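Chapter 7
Internal Drives and Drive Bays

Floarea Dumitrescu and Dorin Stanciu

After reading this chapter, you should be able to:
Identify the parts of a desktop case that hold and connect a hard drive.
Tell a data cable from a power cable by its connector.
Remove a drive from its bay and install a replacement.
Record the work on a service sheet.

7.1 Introduction

Chapter 6 dealt with the motherboard: the socket, the memory slots and the headers along the edge of the board. This chapter moves to the storage side of the case. A hard drive is a separate unit with its own circuit board, and it is joined to the rest of the computer by two cables – one for data, one for power. Mechanically, it is held by a bay, a bracket or a caddy.

A caddy is a plastic or metal carrier that fits around the drive. Many caddies need no screws. Pins on the inner faces enter the mounting holes of the drive, and a tab or latch holds the carrier in the case. Colored plastic is often used for parts meant to be moved by hand.
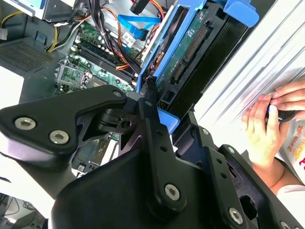 Figure 7.1 Open desktop case with the motherboard at left and a hard drive in a blue caddy at right. The CPU socket is empty.

Before any drive is handled, shut down the computer, unplug the power cord and put on a grounded wrist strap. Hold the drive by its sides. The exposed circuit board should not be touched or set down on bare metal.

SATA data cables have a narrow, L-shaped connector that fits one way only. Pull on the connector body, never on the cable. Some cables have a metal clip that must be pressed first.

7.2 Terms Used in This Chapter

Bay: a space in the case sized for a drive.
Caddy: a removable carrier for one drive.
Release tab: the part pressed or pulled to free a caddy.
Form factor: the standard outer size of a drive.

Section 7.3 covers drive sizes and mounting holes. The removal procedure begins in Section 7.4, and the service sheet is reproduced at the end of the chapter.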